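4. 改修後の共用部における滞在と動線

4.1 対象と方法

対象はAkerbyキャンパス南棟の低層部、改修を終えた1階から3階まで。設計はVakulenko、内装の詳細設計はCuderが担当。旧図書室と旧事務室を隔てていた壁を撤去し、吹抜けを介して上下階をつないだ計画である。改修前の平面は廊下の両側に小室が並ぶ中廊下型で、学生が授業の合間に留まれる場所は階段の踊り場と売店前に限られていた。この点はDerkachらの先行報告(以下、前報)で既に述べた。本節では前報で扱わなかった、滞在の長さと席の選び方を取り上げる。

調査は9月、授業期間に入ってから実施。方法は巡回による行動観察と質問紙の併用。巡回は午前10時と午後3時の各一回、同じ経路を同じ向きに歩き、着席位置、姿勢、会話の有無を平面図に記入した。質問紙は出口二か所で手渡し、その場で回収。有効回答は961票。うち学部生が大半を占め、教職員は少ない。学外者の回答は分析から除いた。記入漏れのある票は、該当する設問のみ欠損として扱う。

なお巡回の記録者はPylyp DerkachとSvitlana Chornovolの二名で、判定のずれを抑えるため初回のみ同行して記録を突き合わせた。「会話あり」の基準に若干の食い違いがあり、通話は会話に含めないこととした。以降はこの基準で統一。
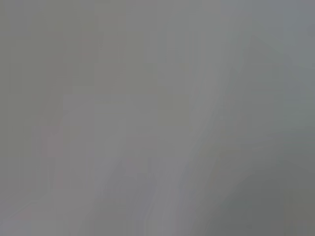
記録用紙は前報のものをほぼ踏襲したが、姿勢の欄に「立ち作業」を追加している。吹抜け沿いの手すりに設けた幅の狭いカウンターが、想定以上に使われていたためである。予備調査の段階ではこの欄がなく、立ち作業は「その他」に入っている。したがって予備調査の値は以下の集計に用いない。

4.2 席の選択

席数は改修前の80席に対し、改修後は2階だけで100席、3階にも同じく100席。1階は売店と相談窓口が入るため固定席を置かず、可動の腰掛けのみとした。腰掛けは日によって位置が変わるので席数には数えていない。

着席位置の分布には階ごとの差が大きい。2階では吹抜けに面した列から埋まり、壁側は最後まで残る傾向。3階は逆で、壁側のブース席が先に埋まる。自由記述を見ると、2階の利用者は「人が来るのが見える」「待ち合わせに便利」、3階の利用者は「背中が落ち着く」「画面を見られない」などを挙げている。同じ家具でも、置かれた階によって評価が分かれた。ブース席は2階にも四か所あるが、こちらは午前の巡回で空席のままの日が多い。通路に近すぎるか。要検討。

午後3時の巡回では差が縮まる。混雑すると選ぶ余地が減る、という単純な理由が考えられるが、相席の発生は少なく、六人掛けの大テーブルを一人で使う例も続いた。荷物を隣席に置く行動も目立つ。この点は家具の寸法だけでなく、テーブル上の仕切りの有無が効いている可能性がある。Geltanoの学生会館を扱ったBohdana Derkachの調査でも、低い仕切りを入れた大テーブルでは相席が増えたとの報告がある。ただし同館は飲食可、本対象は2階のみ飲食可であり、単純な比較はできない。

4.3 飲食と滞在の長さ

飲食の可否は設計段階で意見が割れた項目である。図書室側は全面禁止を、学生部側は全面許可を求め、最終的に2階のみ許可、3階は蓋付き飲料に限る、という折衷に落ち着いた。床材と天板の仕様もこれに合わせて決めている。2階の天板は拭き掃除のしやすい白の仕上げとし、3階は反射を抑えた濃色。 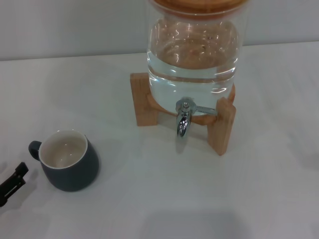 図4 白い天板に置かれた、木製の台付きガラス製飲料ディスペンサー

質問紙では、当日の滞在予定を「一コマ未満」「一コマ程度」「それ以上」の三択でたずねた。「それ以上」を選んだ割合は2階の利用者で高く、飲食の許可が滞在を延ばしたとも読める。一方、3階の利用者は来訪の頻度が高い。短く何度も来る層と、長く一度だけ居る層とが階で分かれている、というのがOlesia Chornovolの解釈である。筆者らもおおむね同意するが、学年の偏りを調整していなので、断定は避けたい。

滞在の長さと会話の有無の関係は階ごとに異なる。2階では会話のあるグループほど長く居る。3階ではほとんど関係がみられない。吹抜けを通して2階の声が3階に届くとの苦情が自由記述に散見され、とくに午後の時間帯に集中する。竣工時の音環境の測定は空室で行われており、利用時の値はまだない。天井の吸音材は2階にのみ施工。3階の手すり壁を高くする案も出ているが、見通しが失われるため、設計側は慎重な立場をとっている。

4.4 動線について

吹抜け階段の利用は予想を上回った。昇降機の前に列ができる光景は改修前には日常であったが、巡回中に列を記録したのは二度のみ。ただし、階段の踊り場に立ち止まる人が増え、すれ違いに支障が出ている。踊り場から売店が見下ろせることが影響しているとみられる。Taras Kushnirの指摘によれば、案内表示が踊り場の正面にあることも一因。表示を階段の手前に移せば、滞留は減ると考えられる。移設は次年度の小規模工事に含める方向で調整中で、移設後に同じ経路で再度の巡回を行なう予定である。

売店の営業が終わった後の1階については、本調査の巡回時刻では捉えられていない。夜間の利用者からは照明が暗いとの回答が複数あった。相談窓口が閉まると奥半分の照明が落ちる設定になっており、可動の腰掛けが明るい側へ寄せられたまま朝を迎えることもあるという。夜間分の巡回は5節で扱う。

連絡先:Akerbyキャンパス計画研究室 | 無断転載を禁じます | ページの先頭へ戻る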